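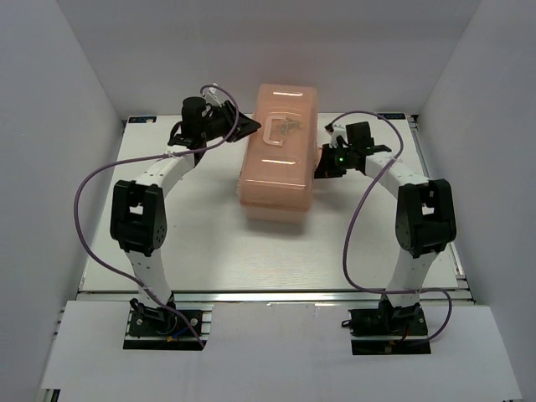 Craft case lending opens at Cadley craft library

Craft fans in Stestside have a new reason to drop by the Cadley building. The lending library there has started handing out ready-packed craft cases, and the first batch was nearly all spoken for by the end of opening week!

The idea is simple. You borrow a lidded plastic case with a carrying handle, take it home for 28 days, and bring it back with whatever you didn't use. Each one is packed around a single craft, so there are cases for beading, lino printing, embroidery, fly tying and a good many more. Thread, beads and paper are yours to use up. Scissors, cutters and needles come back in the case.

"I wanted people to be able to try something without buying a whole drawer of supplies first," said Feven Gidey, who runs the lending desk. "I have that drawer at home. I have several of them."

The cases are see-through, and Gidey is very happy about that. The library's old cardboard kits had to be opened one at a time whenever a bobbin or a pair of snips went astray, and the lids never lasted. With the new ones, a quick look through the plastic is often enough to tell whether something is still inside – and they wipe clean, a real plus after the glitter kits come home.

Color helps too. Orange cases are for small tools and hand sewing, and the other crafts have colors of their own, listed on a card by the door. Borrowers are asked to leave the color system alone, even if a different case would look nicer on the shelf.

Wendy Cheetham was among the first to sign one out. She picked embroidery, finished a bookmark in two evenings and has already put her name down for lino. "My grandson wants the fly tying one, and we don't even fish," she said.

The startup money, $800, came from the spring yard sale and a gift from Wanigasekara, the fabric store on Trumau Street. The store is also saving its remnants for the quilting cases, which should be ready in October.

Borrowing is free with a library card, with a limit of one case per household for now. Returns go to the desk and not in the book drop, please, as the handles catch on the flap. Anyone with spare embroidery hoops, clean jars of buttons or unopened thread can leave them at the desk any afternoon until 4.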